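How to Set Up a Small-Parts Bin Rack and a Sorting Bench

A bin rack with sloped shelves keeps small items within reach and lets you see what you have without pulling anything out. This guide covers how to place the rack beside a table, how to load the bins, and how to use a tub on the work surface for whatever has not been sorted yet. The same steps work in a workshop, a stockroom or a playroom with too many small toys.

Set aside an afternoon if the room is already in use. Most of the time goes into emptying the old containers.

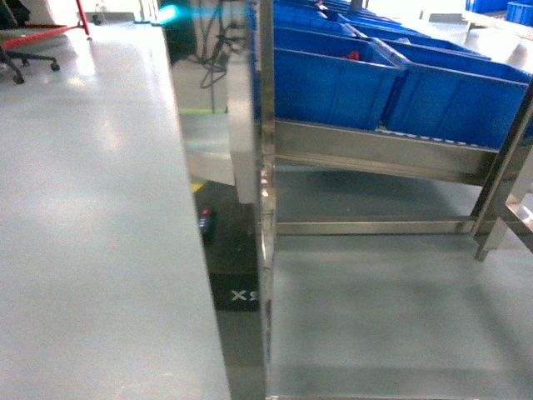
By the Dovlow workroom desk
Posted 16 January 2022
Filed under: Benches and Storage

What you need

A metal rack with at least one sloped shelf
Open-top plastic bins, all from the same line
A table or bench with a flat top
One rectangular tub
Labels and a marker
A tape measure and a level

Step 1. Place the rack

Put the rack alongside the table, with enough space between them for any cables that have to come down to the floor. If equipment stands on the floor under the table, leave its vents clear and make sure you can still reach the plugs. Check the rack with a level in both directions and adjust the feet. A rack that leans will let the bins drift to one side.

Keep the floor beneath the lowest rail free so you can sweep there.

Step 2. Set the slope

The front of the shelf should be lower than the back. Start with a gentle angle. On a roller shelf, like the one on our stainless steel rack, an empty bin should roll forward when you let go and stop at the front edge without tipping. If it hits hard, flatten the shelf by one notch. If it stays where you put it, go one notch steeper.

Test again with a loaded bin. We set ours with 500 grams in each one and had to come down a notch afterward.

Step 3. Load the bins

Use one color of bin per shelf. We have blue on this rack, and the next rack over can be another color if you need to tell the groups apart.

Put the things you reach for most in the nearest bins. Small items slide around in a big bin, so give them a divider or a smaller bin. Fill to two-thirds at most — anything higher spills when the bin moves.

Label the front wall, never the rim. The Hayashi labels we used in July peeled off within a few weeks. The Skirnham ones have held so far, but wipe the plastic with rubbing alcohol first and let it dry.

Step 4. Add a sorting tub

Loose items need somewhere to go before they reach a bin. Stand one tub at the side of the work surface and leave an open strip next to it for sorting. A carpeted surface is good for this. It is quieter, and round things do not run off as quickly as they do on a glossy top.

Choose a tub with a thick rim and rounded corners, in a color that does not match the bins. You do not have to buy one. A toy sink basin does the job, and the top can stay on if the open half is big enough for your hand. 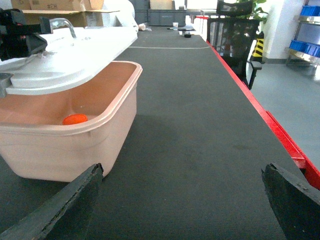 Pink tub with a white top and chrome faucet, orange ball inside.

Step 5. Empty the tub

Take out one kind of item at a time and carry it to its bin. Balls and other round pieces should go first, before you start spreading things out. Anything without a bin goes back in the tub. If the same item is still there after 5 days, give it a bin of its own.

Wipe the tub with a damp cloth when it is empty and dry it before using it again.

Related pages
Bench Heights Compared
Cleaning Steel Shelving
The Romance Pegboard, Part 2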